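[Drirnach-line] Ferry grounding at Oltow, what we know so far
From: Malsha Gazi 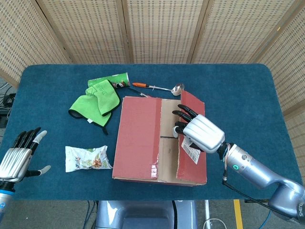 WHERE THINGS STAND (Sunday, midday)

All, quick one, typing between phone calls so excuse the state of it.

The Strömberg is still on the bank off Oltow. Not moved overnight. Everybody is off her and has been since just before five this morning. No deaths. Two people kept in at Trudilton hospital, one a crew member with a broken wrist, the other a passenger who went down the car deck stairs in the dark. Both talking, both cross, according to Eskil who saw them.

Ninety aboard counting crew. The radio had a higher number at breakfast and has since dropped it, so please stop forwarding the breakfast one.

Weather easing. Wind gone round to the west, still a nasty chop in the channel. Tug from Trudilton got there at first light, put a line on her, took it off again. Next try is the evening high water. If that fails they wait for the bigger tides later in the week and I wouldn't like to be the one explaining that to the islanders.

No oil seen. Coastguard did one pass with the plane and are doing another before dark.

SERVICES

No ferry today or tommorow, either direction. The small boat is running for foot passengers only, from the old steps and NOT the terminal. Four sailings each way if the chop lets up. Medical appointments first, then school, then everyone else. No bikes, no dogs over knee height (don't write to me about the dogs).

Freight is stuck. The shop at Drirnach has bread and milk till Tuesday. Chemist's order is coming over on the small boat this afternoon, so anyone waiting on a prescription should ring first and then go down.

Cars left on the car deck are staying there. Keys too, for a good few people. The company says spare keys can be sent for at their cost, get a receipt.

NOW TEODOR'S QUESTIONS

Answering inside his message below, easier for me.

On March 6, 2022, Teodor Holmgren wrote:

> Malsha, I was on her and I would like some things put straight
> before the company puts out its own version. We touched at ten
> past two. I know because I had just looked at my watch. The
> radio says half past three.

Half past three is when the company rang the coastguard. I've got that from the coastguard desk. Ten past two matches what Emil Reisinger heard on the VHF at home, he wrote it on the back of an envelope and has kept the envelope. So there's an hour and twenty to explain and that's the bit I'm pushing on.

> There was no announcement for a long time. Lights went, came
> back, went again. A young man from the café went round with a
> torch telling people to put on anything warm. He was very good
> and I don't know his name.

Jonatan Vik. Second week in the job. Several of you have written in about him, I'll pass it all on to his mother as well as the company.

> The life jackets on the port side were in a locker that would
> not open. Two of us had a go at it with a fire extinguisher.

This needs to go to the investigators, not just to the list. Same goes for anyone else who was on the port side. Please write down what you saw today, while you've got it fresh, your own words, don't compare notes first. Address at the bottom.

Company line is that all lockers were checked in October. I've asked for the sheet. No reply yet, weekend.

> I also want to ask whether it is true that the channel light
> was out. People on board were saying so.

Don't know. Genuinely don't. Eskil Lundgren says it was lit when he came in on Friday evening. One of the creel boats says it was out Saturday. It's been reported dim before, more than once, and I have the letters. But I'm not saying on here that it was out until somebody who looks after it says so. Please don't put it on facebook as fact either.

> Finally, 3,463 of us signed about this boat and her age and
> nothing was done. I hope that will now be mentioned.

It's been mentioned. I read the number out to the radio people twice this morning and they used it in the eleven o'clock. Careful though. The petition was about the age of the boat and the winter timetable. If she went on the bank because of a light, or because someone was tired, the petition didn't predict that. Keep the two things seperate or we'll get knocked down on it.

> Thank you for the soup at the hall.

Not me, that was the school kitchen. Will tell them.

STILL WANTED

- anyone who took video between two and four this morning, keep the original, don't trim it
- beds in Trudilton for tonight, a family with a baby and one older man, ring me
- whoever has the hall's second set of keys
- the blankets back. Washed if you can, not if you can't

Statements to the investigators: post is fine, or hand them in at the harbour office in an envelope with your name and phone number on it. They're sending a person on Monday's small boat and she'll be at the office till the last sailing.

Will write again after high water. If it's late I'll just put AFLOAT or NOT in the subject line and go to bed.

Malsha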